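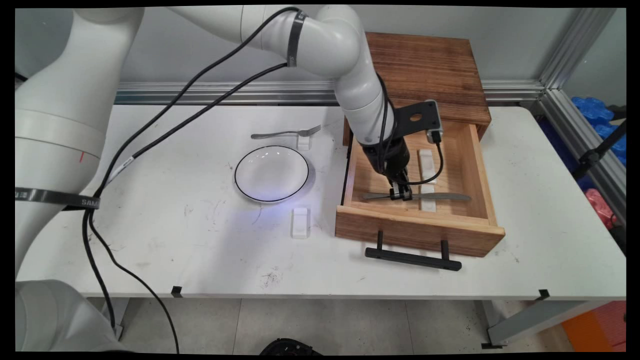 Photo: Marisol Obi

How to sort out a cutlery drawer and lay a place from it

Filed under: Kitchen, Small Jobs

Every household has one drawer that opens with a noise like a dropped toolbox. Ours was the Asby, a small pine-coloured drawer in a darker wooden cabinet, bought for its nice black bar handle and then filled with anything long and thin. Chopsticks. A bicycle spoke. I once found a birthday candle in there shaped like a 2, and no member of this family has been two for quite a while.

This is how I got it back to being a drawer that holds cutlery, and how I now lay a place from it without rummaging. Allow 20 minutes, more if you come across old letters.

You will need

A drawer
A damp cloth and a dry one
Small cutlery rests, the plain white rectangular sort
A fork, a knife and a plate for each person
A box for everything that turns out not to be cutlery

Step 1. Empty it completely

Take the lot out. Don't "work round" the big items, which is how the potato masher came to live in ours for years as a sort of sitting tenant. Pull the drawer as far forward as it will safely come and look into the back corners, where the crumbs retire to.

Step 2. Wipe, then wait

Damp cloth first, dry cloth straight after. Bare wood sulks if you leave it wet. I give it until the kettle has boiled and I've drunk what comes out of it. If the runners stick, rub a candle stub along them (shape unimportant).

Step 3. Put a rest in the drawer

I used to have a moulded tray with slots, a Clotari, and it fitted the drawer the way a hat fits a horse. Crumbs got underneath and stayed. Now there's a white rest towards the back and the knife goes on that. It keeps the metal off the wood and gives the knife an address.

Lay the knife flat and sideways, across the drawer. Front to back looks tidier in a catalogue, but in a shallow drawer the handles end up jammed against the front and you have to shake it open.

If you own 255 teaspoons, as my aunt appeared to, this method will not save you. Get a second drawer.

Step 4. Set the plate down first

On to the table. The plate decides where everything else goes, so it gets there first. Ours are white with a thin black rim, from the Amadi range, and the rim is handy for showing up a plate that has been put down too close to its neighbour. Leave a good hand's width in front of it, or somebody's sleeve will be in the gravy.

Step 5. Put out the rests, then the fork

Do the rests before the cutlery, one for the fork and one for the knife. I put the fork's behind the plate, lying across, with the tines end propped up on it. Purists will want the fork standing to attention on the left. They are welcome to come and lay my table.

The knife's rest goes in front of the plate and over to the right, and stays empty for now.
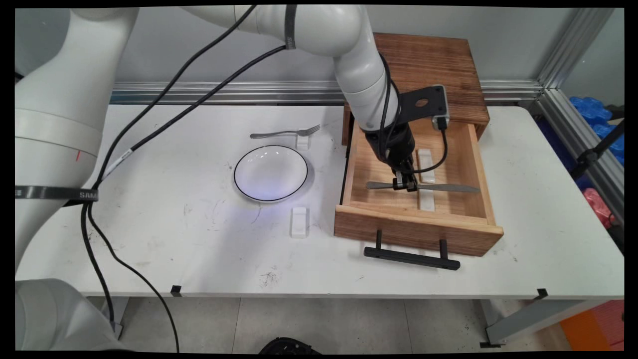 Step 6. Bring the knife over

Lift it by the handle, level, clear of the drawer front, and set it on the waiting rest. Then shut the drawer. I mention this because I have a hip-height bruise that suggests I don't always.

Step 7. Look along the table from the end

Crouch if your knees permit. From down there you'll see the specks and smudges you couldn't see standing up, mostly near the front edge. A dry cloth will do. Drukudix spray also works but makes dinner taste faintly of lemons, including the dinners that had lemon in already.

Keeping it that way

Once a month, take out anything that isn't cutlery. In September I removed a tape measure, a radiator key and the bicycle spoke, which had come back.

Comments are open below. Please don't write in about the fork.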